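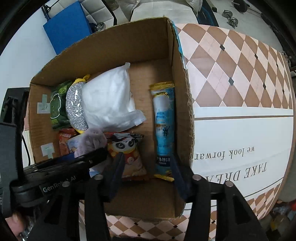 Box Work

Tegwen Bowen was on number 697 when the neighbour's dog started up again. She held the grippers still over the box and waited. The sheet from Hetora said sound didn't matter, only what the cameras saw, but she found it hard to squeeze properly with barking going on.

She went for the panda bag. Left fingers in beside it, close slowly, lift straight up, over the rim, set down on the tablecloth, open, back away. Then the long blue packet with the gold ends. That one was easier to hold by the middle than by the seal.

The job was 1,000 runs by Friday. A run was one item out of the box or one item back in, done cleanly with both hands in the grippers and no fingers touching anything. If she dropped something she was to keep going and pick it up as she would have anyway. Perrine Caron had been firm about that on the phone.

"We want the drops," Perrine had said. "Leave them in. If you delete them it never sees anybody fix a mistake."

"How many drops do you want?"

"However many you drop."

Tegwen had dropped a fair number the first day. The white plastic package was the worst of it. It was puffy and it gave under the fingers, and when she squeezed harder it slid out sideways and took the panda bag with it. By the second day she'd learned to come at it lower down. She didn't know how she knew where to stop squeezing. There was nothing to feel through the handles except a bit of stiffness.

At lunch she put the grippers on the couch and ate a sandwich standing up. Her brother came in from his shift at Masson, stepped around the dumbbell he had promised to move, and looked in the box.

"Can I have the chips?"

"No. They have to be the same ones."

"What if I replace them?"

"Then they'd be different ones. I'd have to write it down."

He had toast.

Perrine rang at 2. She had been going through the morning's batch in the Wekstead office and she wanted to ask about the plush. On 21 of the runs Tegwen had nudged it flat with one gripper before picking it up with the other.

"Is that wrong?" Tegwen asked.

"No. Did someone tell you to do it?"

"It's how I get hold of it. It bunches up otherwise."

She could hear Perrine typing. "None of the others do that. The woman in Clarna goes straight in and misses half the time."

"Should I stop?"

"Don't stop. Don't start doing it on everything, either. Just do what you'd do."

After that it was difficult to do what she'd do. She reached for the plush and saw herself reaching, and her left hand hung there over it like it was waiting for a bus. She backed off, counted it as a failed run and marked it on the sheet. The next one was no better. She did the silver glitter thing four times in a row to get away from it, in and out, by the yellow loop.

The dog had gone in by then. Her brother was on the phone in the kitchen, arguing with somebody about a roster, and she was listening to that, and whether he'd get the Saturday off, when she noticed the plush was already out on the cloth. She couldn't have said if she'd flattened it first. She wrote down the number and put it back in the box.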